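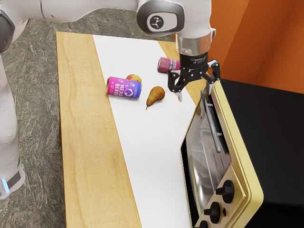

Huvport Countertop Mat, Large

The Huvport mat is a flat piece of silicone that goes under your toaster oven and takes the blame for everything. You set it down once, you put the oven on top, and you go back to not thinking about your counter. It has one job and very little ambition. If your appliance is a good-looking one, say a toaster oven in cream yellow and black, you may worry about a mat spoiling the effect. The Huvport comes in a gray so dull that guests will fail to see it, and we have come to regard this as a selling point.

Why a mat

Toaster ovens have feet, and the feet are usually short. Crumbs go under there, followed by melted cheese and the occasional raisin, and they stay until you move house. The mat has a raised lip on all four sides, so whatever falls stays on the mat. Slide the oven off when it's cool, carry the mat to the sink, rinse, dry, put it back. We can't make you do this. We can only make it easy and then be quietly disappointed.

The mat also stops the oven from creeping backward every time you shut the door with your hip. The underside has a fine ribbed texture that grips stone, tile and sealed wood. On a glass tabletop it grips a little too well – lift from a corner and be patient.

What's in the box

One mat, rolled. One paper band around the mat. One card with care instructions, which says what this page says in smaller type. The mat will want to stay rolled for the first evening. Lay it upside down with a heavy cookbook at each end and it will give up by morning.

Specifications

Material: food-grade silicone
Depth: 297 mm
Width: see the size menu
Lip height: 10 mm
Colors: Gray, Other Gray
Dishwasher: yes, top rack, laid flat
Designed by: Brillimitz
Made by: Huvport

Choosing a size

Measure the feet, not the oven. Most returns come back to us because someone measured the body of the appliance, handles and all, and ended up with a mat big enough to nap on. You want the feet to sit fully inside the lip with a finger's width to spare. If one foot ends up on the lip the oven will rock, and you will blame the oven.

The Large suits most ovens that hold a small pizza. For anything that claims to hold a turkey, go to the Herrero, our extra-wide model, which has the same lip and the same lack of personality. For a kettle or a two-slice toaster, the Prerkero is the smaller one. It is round. We were asked for a round one for years and now we sell very few of them.

Please note

The mat protects your counter from crumbs, drips and scuffs. It does not give you permission to ignore the manual that came with your oven, particularly the page about leaving space at the back and sides. Don't put the mat inside the oven. Don't cut it down with scissors either, as the lip is what makes it work and you will have cut off the lip.

New mats can have a faint smell for a day or two. Washing with warm water and dish soap takes care of most of it, and the rest leaves on its own.

Stock and shipping

The last batch was 1000 mats in Gray and a much smaller number in Other Gray, which then sold out first, so we have learned nothing. More Other Gray is due in March. Orders placed before noon go out the same afternoon. Returns are accepted if the mat is clean – we do check, and we remember the raisins.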